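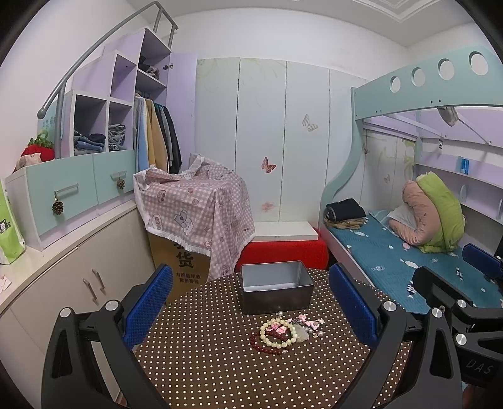 Blue finger pads, an open tin and a pile of beads. Small jewelry is one of our favorite tests.

About us

We are a small test shop in Drundthorpe, and we try out grippers. Hand-held ones, arm-mounted ones, ones with two jaws and ones with more joints than we can explain over the phone. People who build robots send us their hardware, or ask us to pick between a few they have in mind, and we put everything through the same set of everyday jobs and write down what we find.

The shop was started by Adanech Tekleab and Nermina Gashi, who met while fixing packing machines and kept arguing (happily!) over which finger pads were best for soft bags. The argument turned into a spreadsheet, the spreadsheet got too big for one laptop, and in June they rented a room and put a sign on the door. Adanech still runs the gripper side. Nermina looks after cameras and controllers, and she is the person to write to if your video and your jaw position don't line up in time.

What we do all day

Mostly we pick things up and put them down again. Our current list has 34 tasks, and we love it dearly. Folded clothes, lids, drawers with bar handles, cups, cables, a string of beads that has to go into a tin without taking the whole pile with it. Beads are wonderful for this work – they roll, they slide over each other, and a pad that feels great on a cardboard box can be hopeless on them. Each task gets 30 tries per gripper, with two people taking turns so that one person's good hands don't flatter the hardware.

We like working in lived-in rooms. A patterned tablecloth, a bunk bed and a shelf full of clothes give a camera far more to deal with than a gray bench does, and that's where most of these tools are supposed to end up anyway.

So far we have logged more than 745 hours of handling. Right now we're halfway through a long comparison of the Gillex and Brovov controllers, using the same fingers on both, and we're having a great time with it. The Pavlović wrist mount is next in line, and there's already a bit of a fight over who gets to unpack it.

How we report

You get the full log, the videos, and 2 pages of plain notes at the front. Failed tries stay in. We note which pad was fitted, how worn it was, who was holding the tool, and what the light was doing. If we changed our minds halfway through a test, that goes in too, usually with Nermina's comments in the margin. We don't give stars or hand out badges, and we don't sell any of the hardware we test.

Visiting

Come by! Write first so we can clear a chair. If you have an odd object that your own robot keeps dropping, bring it along – several of our best tasks came from visitors' pockets.

Page last updated Oct 20, 2018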